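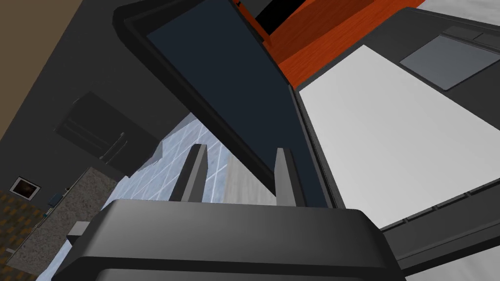
Why does bread dough rise?

Bread dough rises because yeast living in the dough makes gas, and the gas is trapped in thousands of tiny bubbles.

What yeast is

Yeast is a living thing. It belongs to the same large family of life as mushrooms, but each yeast cell is so small that it can only be seen through a microscope. The dry yeast sold in packets looks like light brown sand. The cells in it are resting. When they are mixed with warm water and flour, they wake up and begin to feed.

Flour is mostly starch. Substances in the flour, called enzymes, break some of the starch into sugar. The yeast uses the sugar as food. As it feeds, it gives off a gas called carbon dioxide, the same gas that makes the bubbles in soda. It also makes a very small amount of alcohol, most of which escapes in the oven.

How the bubbles stay in

If you stirred yeast and sugar into a glass of water, the gas would float to the top and drift away. Dough is different. Wheat flour contains proteins that join together when they are wet and form a stretchy material called gluten. Kneading — the pushing and folding that bakers do with their hands — helps the gluten form long, strong sheets. Each bubble of gas is held inside a thin wall of this material, a little like the air inside a balloon.

Rye flour forms much weaker gluten, and corn flour forms none. Breads made only from these flours are usually flatter and heavier.

What happens in the oven

During the first minutes of baking, the dough grows quickly. The gas in the bubbles expands as it warms, and some of the water turns to steam. Bakers call this "oven spring." The yeast works faster for a short time and then dies from the heat. After that, the walls around the bubbles become firm, and the loaf keeps its shape. The outside dries and turns brown, which gives the crust its color and much of its flavor.

The holes in a slice of bread show where the bubbles were.

Bread at the Wasach Children's Museum

The Jukura Bread Room on the lower floor of the museum contains 63 loaves from many countries, all preserved for display. Visitors may compare flatbreads, which are often made without yeast, with tall white loaves and dark sourdoughs. The study collection next door holds 2,552 objects used in baking, including bread stamps, dough troughs and flour scoops. The oldest stamp has a pattern of leaves, and a copy may be pressed into clay at the activity table.

The Jõgi Mill model is demonstrated every morning in July. It shows how two round stones grind grain into flour. The top stone turns and the bottom stone stays still.

Try it at home

You will need an adult to help you, a small clean plastic bottle, a balloon, a packet of dry yeast, 2 teaspoons of sugar and some warm water.

Pour warm water into the bottle until it is one quarter full. The water should feel comfortable on your wrist. Add the yeast and the sugar and swirl gently. Stretch the opening of the balloon over the neck of the bottle and leave the bottle in a warm place. Look at it again after half an hour.

Repeat the experiment with cold water, or with no sugar, and write down what is different. Children who are allergic to latex should not handle the balloon.

Words to know

Carbon dioxide: a gas made by yeast, and also by people when they breathe out.

Enzyme: a substance that helps change one material into another.

Gluten: the stretchy material that forms when wheat flour is mixed with water.

Sourdough: bread raised by wild yeast and bacteria kept in a mixture of flour and water.

For teachers

This page is part of the Trirnura series of reading sheets for elementary classrooms. Printed copies may be requested from the education office and are supplied in class sets. Schools that wish to visit the Bread Room should reserve a time in advance — groups are admitted in the morning only.

Page last reviewed 5/30/18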